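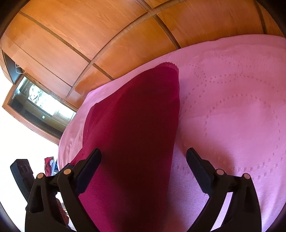
A crimson cloth folded lengthwise.

Home | Guides | Household Textiles | Care and Storage | Contact

How to Wash, Fold and Store Colored Table Linens

Issued by the Siritgate Household Skills Service. Last reviewed 03/08/2021.

Purpose of this guide

This guide sets out the method taught in the Service's evening course on household textiles. It applies to napkins, runners, tablecloths and tray cloths in solid or strong colors, whether they are used at home or in a small hall or guest house. White linens, lace and embroidered pieces are covered in separate guides.

Readers who manage a large number of pieces should also consult the inventory sheet used at the Tratside branch. That branch keeps 840 pieces in circulation and records each wash by batch.

What you will need

A washing machine with a gentle cycle, or a deep basin
A mild detergent with no bleach or brightener
A white cotton rag for testing color
A drying rack or line out of direct sunlight
A steam iron and a padded board
Acid-free tissue paper
Shelves or shallow drawers with good air flow

Step 1. Read the care label

Check the label before each first wash. Where the label has been removed or can no longer be read, treat the piece as delicate. Polyester blends will usually tolerate warm water. Cotton and linen in dark reds, blues and greens should be washed cold until they have stopped giving off dye.

Step 2. Test for loose dye

Dampen one corner of the white rag and press it firmly against a hem or an inside seam for one minute. Lift it and look for any trace of color. If the rag remains clean, the piece may be washed with others of a similar shade. If color appears, wash the piece alone and repeat the test before the next wash.

Reds deserve particular patience. A new red napkin may pass the test when cool and still release dye in warm water. The Service advises washing new red pieces separately for the first three washes, whatever the result of the test.

Step 3. Treat stains

Treat stains as soon as the table has been cleared. Scrape off solid food with the back of a spoon, then blot from the outer edge of the stain toward the center. Do not rub. Rubbing spreads the stain and roughens the surface of the cloth, and the rough patch will show long after the stain has gone.

Wine and fruit: rinse from the back of the cloth with cold water, then soak in cool water with a small amount of detergent.
Oil and butter: work a little undiluted dish soap into the spot and leave it for ten minutes before rinsing.
Candle wax: allow the wax to harden, lift off what you can, then press the remainder between sheets of plain paper with a warm iron.
Coffee and tea: rinse in cold water and wash the same day.

Any stain remover should first be tried on a hidden area. Products that contain bleach are not suitable for colored linens.

Step 4. Wash

Sort by shade and then by weight. Heavy cloths washed with light napkins will twist around them and pull the hems out of shape. Fill the machine no more than two-thirds full. Select the gentle cycle with cold water and a low spin.

For hand washing, dissolve the detergent in the basin before the linens go in. Move the cloth through the water with open hands for several minutes, drain, and rinse until the water runs clear. Press the water out against the side of the basin. Wringing leaves creases that are difficult to remove with an iron.

Step 5. Dry

Shake each piece once, pull the hems straight and hang it by one full edge. Clothespins should be placed at the corners, where any mark will be least noticed. Large tablecloths may be laid over two parallel lines so that the weight is shared.

Strong sunlight fades deep colors unevenly – a cloth dried half in shade can show a line within one summer. An airy room or a covered porch is preferred. If a tumble dryer must be used, choose the lowest heat and remove the linens while they are still slightly damp.
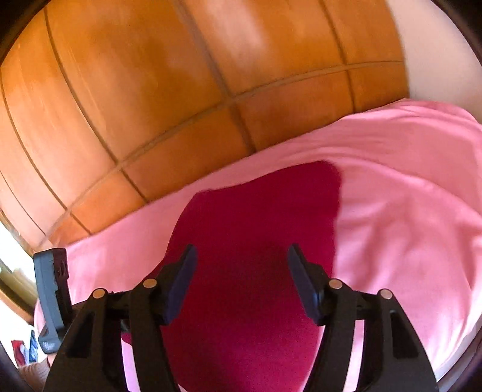
Step 6. Iron

Iron colored linens on the reverse side. Begin with the hems and work toward the middle, keeping the iron moving in straight lines along the weave. If the cloth has dried fully, mist it with clean water, roll it loosely and wait fifteen minutes before starting. Napkins should be ironed open and flat. Creases pressed in with a hot iron weaken the fibers along the fold.

Allow each piece to cool on a flat surface before folding. Linen that is folded warm will hold moisture and may develop a stale odor in the drawer.

Step 7. Fold

The long fold is suitable for napkins and for narrow runners.

1. Lay the piece flat with the reverse side up and smooth it from the center outward.
2. Bring one long side to the center line.
3. Bring the opposite side across to meet it.
4. Fold once more along the center so that both edges are enclosed.
5. Smooth by hand. Do not press the fold.

Tablecloths should be folded as few times as the shelf allows. Where space permits, roll them around a cardboard tube covered with tissue. Refold stored pieces along different lines every few months – August is the usual time for this at our branches, when the course rooms are closed.

Step 8. Store

Place tissue between layers of different colors. Stack no more than 6 tablecloths in one pile, with the heaviest at the bottom. Keep shelves away from outside walls and heating pipes. Plastic bags and sealed boxes are not recommended for long storage, as they trap damp. A cotton pillowcase makes a suitable cover.

Cedar blocks may be placed at the back of the shelf, provided they do not touch the cloth. Bare wooden shelves should be lined with tissue or washed cotton.

Further information

Printed copies of this guide are held at the Tratside branch and at the Andidix reading room under sheet number 139. The Akgül sample collection, which contains pieces suitable for practice in dye testing and stain removal, may be viewed by appointment at Siritgate. Requests to borrow items from the collection should be made in writing and should state the dates required.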